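Small tools, one board, one box
Speaker notes, Folleo meeting for shared workshops, 2023-11-22

Opening, keep it slow. Thank the hosts from Relto for the room. Say that I will speak about sockets and bits, and that I will not speak about power tools, even if people ask.

Start with the question I was asked in May: why do we buy the same socket again and again? At Turcotte we have 1,683 small parts on our list, and 766 of them are sockets and bits. The list is good. The problem is in the last half meter, between the hand and the box.

Slide 3. The toolbox stands at the back, the white tray is on the floor of the bench in front of the walls. Give people a moment to look.

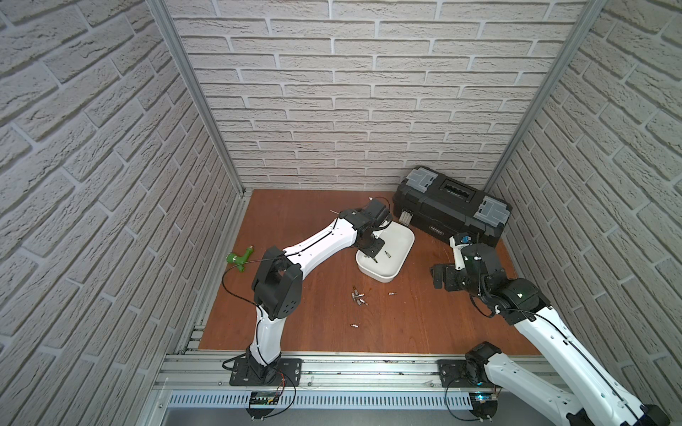
Photo: Turcotte workshop, shown with permission

Explain what the tray is for in our rules. The tray is a place to wait, it is not a place to live. A part may stay there during the job. When the job is finished, the tray goes back to the box and is emptied part by part. Long things, such as a rod, go back first because they roll – and then they push the small ones.

Now the surface. Many shops choose a rubber mat. We stayed with wood in a reddish-brown color. A chrome part shines on it, so the eye finds it quickly. The price is that wood shows every scratch, and you must accept this. Point to the pale marks on the slide. 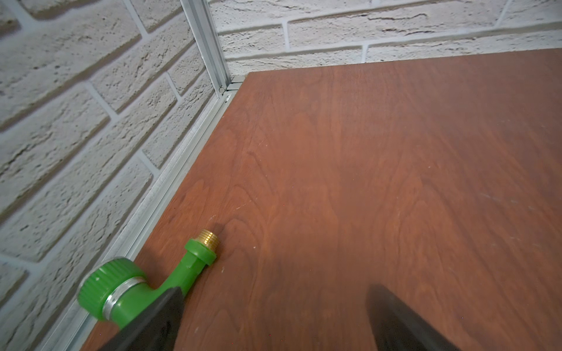 From the floor last year came the remark that a mat with cut-out shapes would do the same work and keep the wood clean. Answer: yes, for a set which never changes. Our set changes often, and then the shapes are wrong, and people stop to look at them. If somebody asks again, offer to talk in the break.

Also mention the rail along the edge of the board. It makes a raised lip. I recommend such an edge to everybody, also when the bench is only a kitchen table.

Next part, handles. We ask for a bright color on every tool with a handle. The green one on slide 8 is easy to see from the door, and our members learned quickly to say "the green one" when they want it.

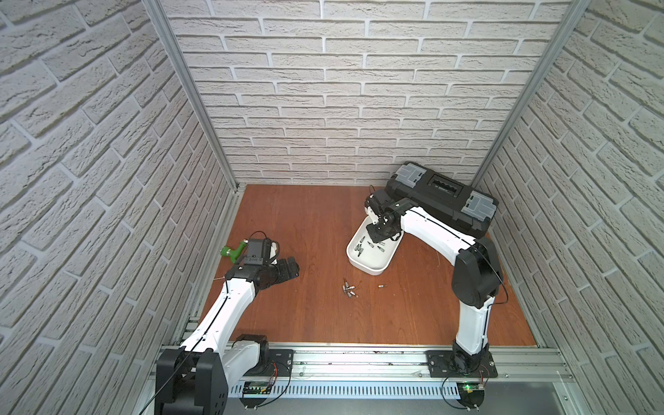

Doesn't this help only until you own five green tools, one reader of the Kurent newsletter wrote to us. A fair point. We keep to 2 tools of each color on one bench, and the rest stays in the cupboard.

Last practical part. The rule for sockets is to take one, use it, put it back, then take the next. People find it slow at first. Ask the audience who has more than 100 sockets at home, and wait for the hands. Then ask who knows where the 10 mm is.

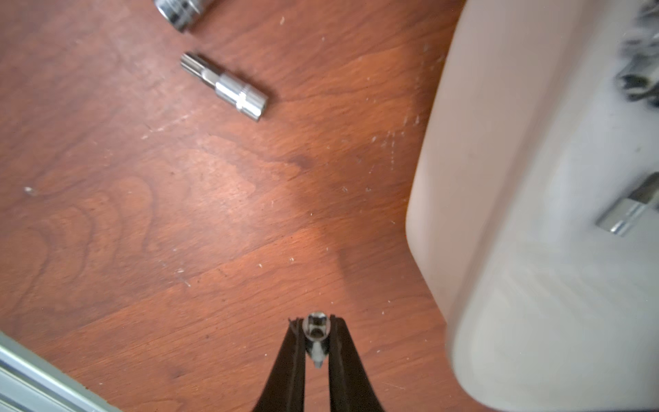 Slide 11: one socket picked up, another still lying on the wood.

If there is time, tell the story of the vacuum cleaner bag. If there is no time, go directly to the handout – it is one page, the list of parts is on the back side. Questions, ten minutes. Please repeat each question into the microphone, the back rows could not hear them last time.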